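3. Materials and Procedure

3.1 Quilts and bindings

The study used lap quilts made for donation by the Drodbridge sewing group, all of them finished but not yet bound. Each top was pieced from quilting cotton and machine quilted with cotton thread over a cotton batting. Backings were plain cotton in one piece, so that no backing seam ran into the binding. Twelve quilts were bound for the wash trial and kept apart from the ones that went out in September.

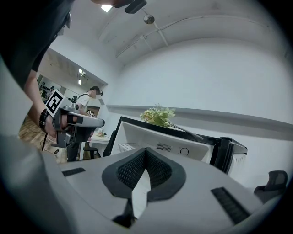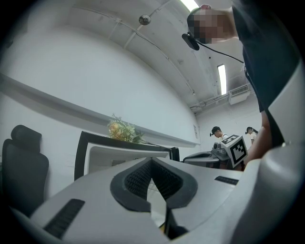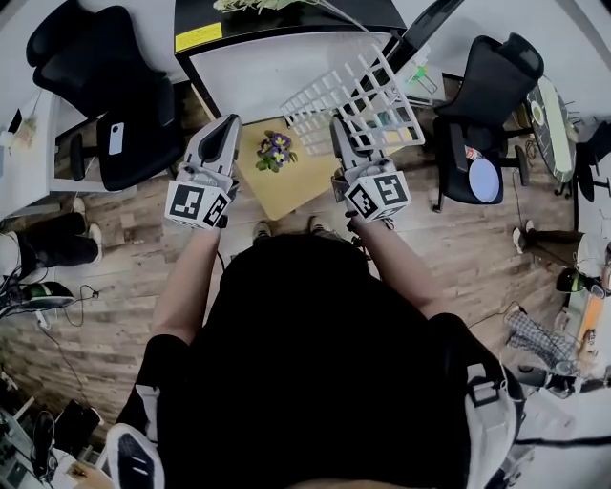

Figure 2. Three views with hand-held grippers; in the third, two are held over a plank floor.

Two kinds of binding were compared. The first was a double-fold binding cut on the straight grain, machine sewn to the front and finished by hand on the back with a blind stitch. The second was cut the same way and machine sewn on both sides, with the last pass done from the front. Bias binding was left out. Most donated quilts in our area have straight edges, and few of the makers we spoke to would spend the extra fabric on bias strips when the edge doesn't call for it.

All strips came from one bolt of solid cotton, washed and pressed before cutting. We chose a solid on purpose, as a print can hide small breaks along the fold. Strips were joined with diagonal seams, and the joins were kept away from the corners. Corners were mitered. On the hand-finished quilts the miters were closed with a few stitches on both sides. On the machine-finished quilts they were held only by the line of stitching that turned the corner, as is the usual practice.

Severyn Nechyporuk sewed all the hand-finished edges. This keeps stitch length more even than it would be in a group with many makers, and the results for hand finishing should be read with that in mind. A less practiced hand may leave longer stitches, and longer stitches catch more easily on buttons and zippers.

3.2 Washing and drying

Every quilt went through 20 wash and dry cycles. Washes were done in cold water on the normal setting, with a plain liquid detergent and no softener. Drying was on medium heat until the batting felt dry in the middle. We did not use mesh bags. People who receive a quilt tend to wash it with the rest of the household laundry, and a test done in bags would have told us little about that.

Loads were mixed, with quilts of both kinds in the same drum along with cotton towels. The order of loads was changed from cycle to cycle so that no quilt was always washed with the same partner. One load was left in the washer overnight by mistake and was rinsed again before drying. We kept those quilts in the study and marked the cycle in the log.

3.3 Scoring

Edges were checked by eye and by hand after every fifth cycle. The checker laid the quilt flat on a table, started at the lower left corner and worked around the whole edge, feeling the fold with a thumb. Three types of damage were noted: loose or broken stitches, worn fabric along the fold, and corners that had opened. Each was marked with a safety pin and entered on a paper sheet. The pins were taken out before the next wash.

Broken stitches were given by length of open edge and not by number of stitches. With machine stitching a single break may stay small for several washes, and with hand stitching one break can let go the stitches on either side of it, so a plain stitch count would not put the two kinds on the same footing.

We did not repair anything during the trial. In normal use an owner might mend a loose corner early – or might not notice it until a whole side had come away. Leaving the damage alone gave us the harder of the two cases. Color loss and shrinkage were also written down for each quilt, but they did not enter the edge score and are covered separately in Section 5.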